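Firkulden Kitchen Handling: README and data card

Version notes last edited 9 May 2026. Maintained by Naomi Nzioka for the Firkulden project. Comments and corrections are very welcome, and the stranger the better – the odd ones have improved this card more than anything else.

What this is

Firkulden is a collection of 2440 short recordings of household handling, made with hand-held grippers in ordinary kitchens. Each recording covers one small job: take a thing, move a thing, put a thing down. We publish it together with the working rules we recorded under, and this card is mostly about those rules. We're very fond of them! They started as a page of scribbles at the Kettani site and grew into something that other groups now ask us for, sometimes without wanting the recordings at all.

Contents

recordings/ one folder per kitchen, one subfolder per job
notes/ the operator's written notes, as typed, spelling mistakes included
rules/ the current handling rules and the older ones
splits/ train and test lists
CHANGES.txt

The training list has 1445 recordings. The rest are for testing, and no kitchen is in both lists. Please keep it that way if you make your own split. A model that has already met the worktop does far too well on it, and we spent most of one July being very pleased with a number that meant nothing.

The handling rules, short form

The full text is in rules/. These are the ones people ask about most.

1. Leave the kitchen as you find it. Pans stay stacked where the household stacks them, and cloths stay where they are. You may move something only if it is hot, sharp, breakable and in your way, or private (letters, medicine packets, family photos).

2. Soft things first get a slow close. Bring both fingertips to the surface, pause for one breath, then close until the thing just holds. If the skin of a fruit gives way, stop, write it down and swap the fruit.

3. Lift straight up until the thing is clear of the rim of whatever it was in. Only then move sideways. Bowls with wavy or lipped edges are worth extra care here, and we love having them in the set for exactly that reason.

4. With two grippers, agree which one leads before you start. The other stays in sight and out of the path. Crossing over is allowed only in jobs marked "handover" in the notes.

5. Failed grasps stay in. A drop, a slip or a second try is marked in the notes and kept. Please, please don't tidy these out – they're some of the most useful recordings we have.

6. Food that has been handled goes back to the household only if they ask for it and the pads were cleaned beforehand. Otherwise it goes in the food waste.

Round fruit has its own page in the rules, because it looks easy and really isn't. Citrus rolls, the peel is bumpy, and two fruits in one bowl like to travel together. The page asks for the pads to meet the fruit on opposite sides, as near to the widest part as the bowl allows, with the neighbouring fruit left alone.

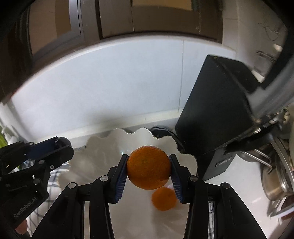 Fruit from a bowl: one citrus held between the ribbed pads, a second still in the dish, the other gripper to the left.

The rule on pad contact was rewritten after the Skerkarau sessions. The old wording said "grip firmly", and every operator had a different idea of firmly. The new wording describes what you should be able to see and feel, and the notes have been far easier to compare since then. If you use recordings from before the change, look for "old-grip" in the notes.

Labels

Each recording has a job name, a list of the things handled, an outcome (done, done after retry, not done) and a free text line. Outcomes were marked by the operator and then checked by a second person who had not been in the kitchen. Where the two disagreed we kept both marks. There are 99 of these, listed in notes/disagree.txt, and they make wonderful reading if you enjoy arguing over whether an onion counts as "placed" when it has rolled against the wall.

People and homes

Every household agreed in writing and could ask for any recording to be removed, with no reason needed. Hands and fingers may appear. Faces should not, and any recording where one does will be taken out as soon as you tell us. Don't try to work out whose kitchen you are looking at, and don't match kitchens to pictures from elsewhere. We mean this one very seriously.

Known gaps

Most kitchens are small and well lit. There is very little frozen food, almost no left-handed work, and no outdoor cooking. The Brudilo folder has more than 100 recordings with clocks that drift, so line up the streams yourself before using them for timing. Shiny pans confuse several of the depth tools we tried, and we have no good fix yet. If you do, write to us at once!

Using the rules on their own

Go ahead. Change what doesn't suit your setting, but give your version a new name and say which of our rules you dropped. Rules 1 and 5 are the ones people drop first, and we'd gently ask you to try them for a month before deciding.

Changes and contact

Suggested rule changes go in an issue with the word "rule" in the title. Include a recording, or a note of what happened, so that we can try the new wording in a real kitchen before it goes in. Naomi reads all of them and replies to most within a fortnight.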